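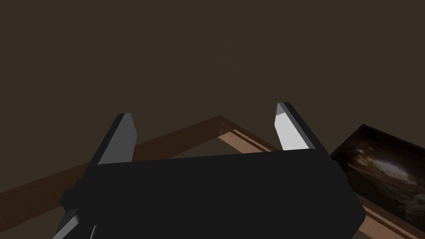
Why do rescue dogs need a foster home?

Some dogs lose their home. Owner gets poorly, or moves. So the dog comes to us at Clellcombe. Noisy place, kennels! Lots of dogs hate it.

A foster home is a borrowed home. Sofa, garden, quiet nights. Usually 2 to 4 weeks, then a family comes along for keeps.

Sukar was a foster dog. Big greyhound, scared of stairs. Now he goes up them two at a time, teh show-off.

Meeting a new dog? Stand still. Let it sniff you. No hugs yet. And ask a grown up first, allways.

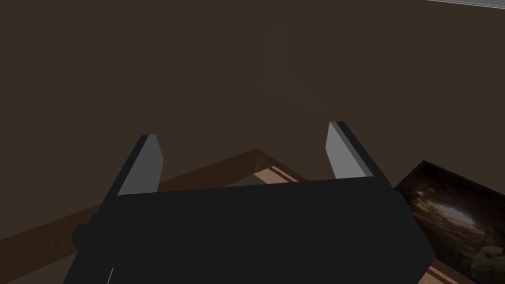
Two fingers, pointing up and away.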